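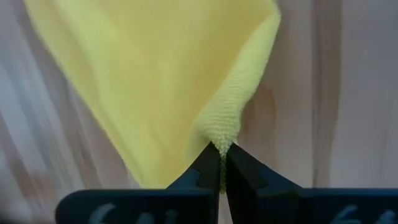 Haverford, March

Up before six. Coffee, then the rest of the packet for tonight's hearing on the surveillance contract. I had read the first half last night and fallen asleep on the second, and the second half is where the money is.

The county wants to renew with Selalura for 3 more years. The contract covers the license plate readers on the Wusley road and at both ends of the bridge, plus the database they feed. When the board approved it the first time we were told it was for stolen cars and missing children. I supported it then. I wrote a column saying so, and I have reread it this week and don't like it much.

Page 31 of the packet says the database was searched 2488 times last year. The column for "reason" is blank on most of the pages I looked at. Where it is filled in, it says "investigation" or "inv." There is no warrant number anywhere, since the county's position is that none is needed. A plate on a public road is public, they say. I accept that for one plate on one morning. A record of where a person drove every day for a year is a different kind of thing, and the Fourth Amendment was written by people who would have understood that quickly.

Mailed the tax forms at lunch. The line at the post office was long and the man ahead of me was sending a bowling ball.

In the afternoon I went through the letters again. The petition against renewal has 3362 names on it, which is a lot in a county this size. The board's clerk sent it back the first time over a formatting matter and it had to be filed again with the addresses in a separate column. That took two evenings. I don't think it was malice. I think it was a clerk following a rule, but the effect is the same for the people doing the retyping.

Our side is an odd mix. There are the gun people, the church people from Isulley, some students, a couple of defense lawyers, and retired men like me who used to vote for every sheriff's budget. We disagree on nearly everything else, including the war, and there was a sharp exchange about that in the parking lot last month. I would like us to hold together through the vote. After that I have no plans for it.

Hearing started at seven. The room holds 400 and it was full, with people along the back wall. The sheriff's office went first and took forty minutes. They showed one case, a truck recovered in two hours. It was a good case. I would have liked to see the others. One board member asked how long the records are kept and was told "in accordance with policy." She asked what the policy was. They said they would get back to her.

Public comment was cut to two minutes each. I had prepared three and had to drop the part about federal sharing, which was the part I cared about most. The contract allows Selalura to pass data to "partner agencies" and does not name them. So a search refused here can be run by somebody in another state who has never heard of us and does not answer to any voter in this county. I got one sentence of that in before the light went red. The woman after me gave me a nod and picked it up where I left off, and I was grateful for it. I had not met her before tonight.

The board did not vote. It was put off to next month so the county attorney can review the retention language. Some of our people took that as a win and were shaking hands in the hall. I take it as a delay. The cameras are running in the meantime under the old terms, and the old terms renew on their own if the board does nothing. That is in section nine. I pointed it out to two people on the way out and neither had read section nine.

Home at half past ten. Soup from the freezer. I need to write to the board member who asked about retention and thank her, and ask her to request the agency list in writing. Also need to find my copy of the original contract, which I think is in the box under the stairs with the old school board papers.

Left knee bad again from standing. Rain started before I got to bed.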